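Section 3. Listing Personal Property in Forna

Use this section to record property each spouse owned before the marriage.

1. Open the case file and select Property – Separate.
2. Enter each item on its own line, with its value on the date of marriage.
3. Attach photos and receipts. Each file may be up to 425 KB.
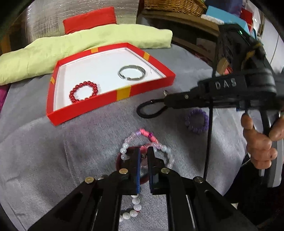
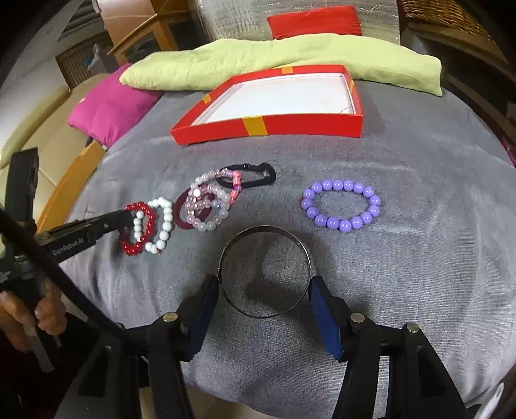 4. Choose Gift, Inheritance or Owned Before Marriage as the source.
5. Select Save, then print Form 902 for signature.

Note: Gifts from one spouse to the other go under Property – Disputed until both sides agree.

Caution: Signed forms cannot be edited. To change a value, file an amended form and keep both copies.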